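Last updated: September

Shirley Penrose has been feeding other people's cats for long enough that she no longer writes down who is away. She keeps the keys on hooks by the back door, and on a busy Monday she can make ten stops before lunch.

She started when a neighbor on Lilley Street went into the hospital. "She had two cats and no family nearby," Penrose says. "I said I'd do it for a week. It was most of a winter."

Word got around the building, then the street. She charged nothing at first, then gas money, and now a flat rate per visit. Last year she made 618 visits. Her daughter-in-law, Jean Nisbet, does the billing and takes the calls Penrose doesn't want to take.

Most of the trouble, she says, is food. Owners leave a bag on the counter and a note that says "a handful."

"Whose hand? Mine or theirs?" she says. "I ask them to put a cup in the bag. Half of them do."
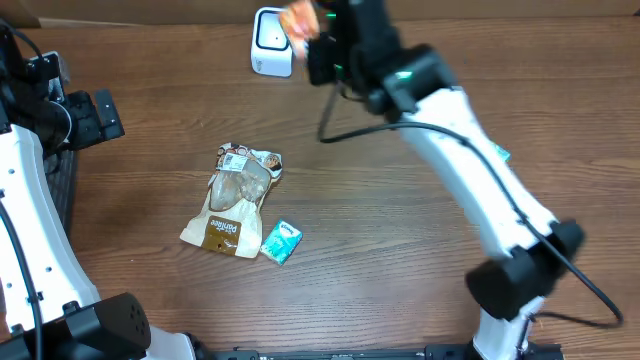
A resealable pouch with a clear top section.

She likes packaging she can see into. If a pouch is getting low on a Thursday and the owner is back Sunday, she wants to know before she opens it. She will buy more if she has to, but she won't switch brands without a call. One cat on MacLeish Avenue went off its food for three days over a change in flavor, and she still brings it up.

Cats that hide are the other thing. She doesn't go looking under beds. "I sit on the floor and read my mail," she says. "If the bowl is empty and the litter box has been used, the cat is fine – I don't need to shake its hand."
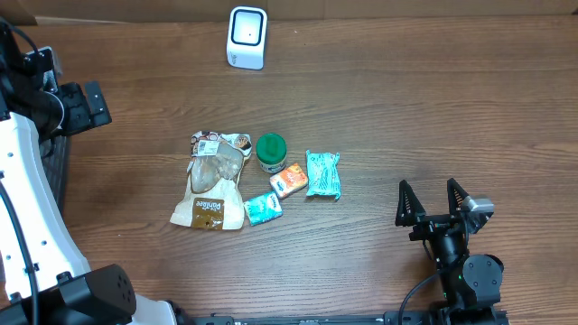 She is stricter about keys. Each one gets a number and no address, and the list that matches them stays at Nisbet's house. In all these years she has lost one, and she paid for the new lock herself.

She has turned down dogs, apart from an old beagle that belongs to Tài Hà, two doors down. "He sleeps," she says. "He's no work."

Penrose turns 70 this winter and has cut out the evening rounds. Nisbet wants her to drop the stops across the river too. She says she is thinking about it, and that she has a new client over there starting next week.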